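Notebook, laundry task, April
Written by Driss, for me and for Ismail

Today we continued the comparison of two ways to train the unloading policy. Policy A gets only the head camera. Policy B gets the head camera and also both wrist cameras, with the same 900 demonstrations. Everything else is the same: learning rate, action chunk of 10 steps, same random seed.

My question from last time was why policy A closes the hand too early. I now think it has too little information when the fingers are close to the cloth. From the head, the hand itself covers a big part of the view. The wrist views have the opposite problem, they show the contact well but not where the arm is.

Head view first, then two wrist views, from the same session:
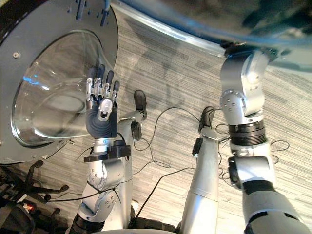
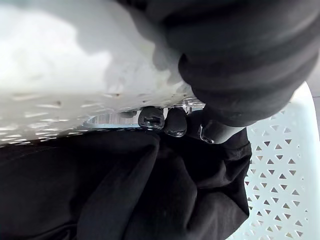
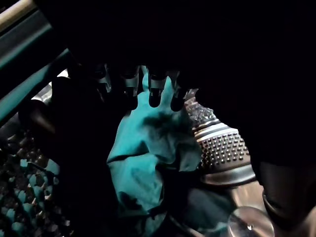
Result for drum grasps: policy B 75 percent, policy A 19 percent. The difference is larger than I expected, so I do not want to report it yet. Ismail Mansour proposed to mask the wrist cameras during the approach and give them only for the last part of the reach. If the score stays the same, we know that the help comes at contact.

Problem with time stamps: the Daltent logger saves wrist images a little later than joint angles. I corrected the offset in the Gaber script, but the old recordings are not corrected. Please do not mix the two folders.

To do:
Repeat policy A with a new seed.
Check if dark cloth fails more than colored cloth. I have only an impression, no numbers.
Ask Ismail where he keeps the calibration file for the left wrist.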